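Should a six-year-old have a dance medal?

My niece came home from her second term of ballet with a medal. I asked what it was for and she said it was for ballet. Her mother said it was for the summer exam, which everyone in the class had taken and everyone in the class had passed. The fee for that exam was on top of the term's fees, and so was the skirt that had to be worn for it, in a shade of lilac stocked by one shop.

I have nothing against ballet for small children. I did it myself in a church hall in Plodthorpe, badly, for three years, and I can still point my feet. What I doubt is the ladder of grades, medals and festivals that now seems to be bolted on to every class for the under-eights, and the claims made for it.

The claims are large. The leaflet from my niece's school says that early exams build confidence, focus and resilience. I would like to know how anyone could tell. Children of six become more confident by being seven. If you tested a group of them in September and again in July, and did nothing in between but feed them, they'd do better the second time.

Vira Kravets, who taught in Destevville for years before she moved here, told me she used to enter whole classes for grades and then stopped. She lost two families over it. The rest carried on turning up, and she got half a term back that had been going on learning one set dance facing one particular wall. "They could do it perfectly," she said, "and if I turned them round they couldn't do it at all."

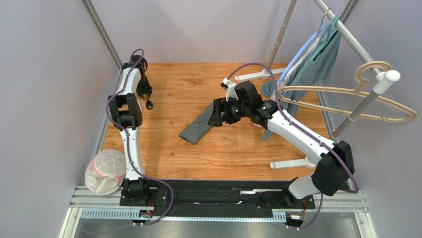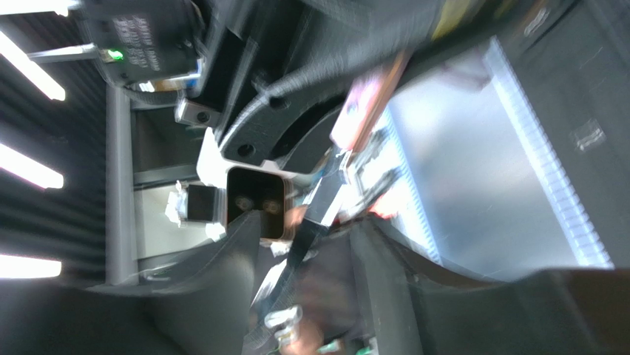

Competitions are harder to argue about, and people get cross. A friend, Amber Lambrechts, has a daughter who started on the festival circuit at seven, and last year she added up what it had cost: 1,550 in entries, costumes, petrol and nights away. Her daughter was on stage for less than 15 minutes in all that time. Amber says it was worth it and the girl loved it. I believe her about the girl. But she also loved the hotel breakfasts, and I'm not sure anybody has tried to find out which she loved more.

I went along to one of these days, at the Dremotwood leisure centre. There were 80 children in the youngest song-and-dance section, and it ran so late that some were asleep on coats when their numbers were called. The adjudicator was kind and said something pleasant to each of them. By the middle of the afternoon she was saying the same pleasant thing. I don't blame her, but I did wonder what a parent was meant to take home from it, apart from the written sheet, which cost extra.

The usual reply is that children like a goal. Fedir Bilyk, who runs the boys' class my nephew goes to, put this to me quite firmly, and he has a point for the ten-year-olds. They ask for it. They want to know if they're any good, and they can bear to hear the answer. At six, the goal mostly belongs to the adults, and so do the nerves.

I'd be happier if schools made the exam a thing you had to ask for. Put it on a separate form, with the price on it, and let the Christmas show be the event of the year for the little ones. Some would still sign up and good luck to them. My guess is that a good many wouldn't, and that you'd see no difference in the dancing by the time they were twelve.

My niece, by the way, has given the medal to a bear. She is down for the next grade in the spring, and the skirt for that one is navy.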